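DUTHOLM, July 2020

Okusico Opens Its Celebrity Fan Archive to Everyone, Free of Charge

Okusico, the entertainment site that has followed singers, reality shows and red carpets since its first talent show recap, is opening its whole archive to readers this month. More than 900 profiles, plus every season guide and reunion recap the site has ever published, can now be read without an account, and we could not be happier about it!

Until now, most of the older pages sat behind a member login. Readers could see the newest stories, but anyone who wanted to look up who sang what in a semifinal, or which judge turned around first, had to sign up and wait for an email. That made sense when the site was small and ran on one very tired server. It makes a lot less sense now, with so many people at home catching up on shows they missed the first time (we have been doing the same, and the office chat is mostly spoilers).

The work began in March, when the Okusico editors started moving the old pages to a new system called Mosa. Every profile was read again from top to bottom. Birthdays were checked against public interviews, broken links were taken out, and stories that had rested on a single unnamed source were either backed up or removed. Relationship sections got the closest look of all. If a couple never confirmed they were together, the profile now says so in plain words, right at the top of the section.

Mosa also brings a search page that works the way fans think. Type in a song and you get the contestants who performed it. Type in a show and you get its full cast, season by season, with the hosts and guest mentors included. Siblings, bandmates and former duet partners are linked to one another, so it is very easy to start with a runner-up and end up, half an hour later, reading about somebody's cousin's soap opera career.

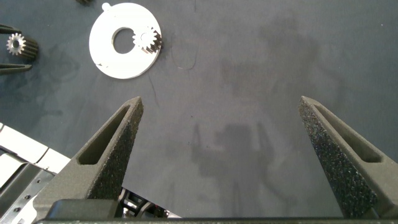
Two gray gripper fingers over a blue-gray surface.

Alongside the archive, Okusico is starting a new series called The Salgado Sessions, named after the street in Dutholm where the site had its first office. Each installment takes one season of a singing or dance show and follows the cast through the years afterward: the record deals, the tours, the stage musicals, the quiet moves into teaching or songwriting. The first 5 installments are up now, and there will be 12 in all by the end of the run. They are long reads, the kind that go well with a second cup of coffee.

Some of our favorite material in the series came from readers. Earlier this year the site asked fans to send in their memories of live shows, audition lines and meet-and-greets, and almost 2,000 messages came in. Many of them were funny and a few made the whole team cry. Selected letters run at the end of each installment, printed with the writers' permission and with last names left out.

Corrections are welcome too. Every profile now has a link at the bottom for reporting a mistake, and an editor reads each report. When a page is changed, a short note with the date of the change appears under the headline. Performers and their representatives can use the same link, and their requests are handled by the same desk.

The archive is open on phones, tablets and computers. Members who already have an account keep their saved lists and comments, and they can still sign up for the weekly newsletter, which goes on as before with its photo quiz and its much-argued-over outfit poll.

About Okusico

Okusico is an independent entertainment site based in Dutholm. It covers television talent shows, music, film and the people who make them.

Press contact: Okusico Press Desk, Dutholm. Interview requests and review copies of The Salgado Sessions are available through the contact page on the Okusico site.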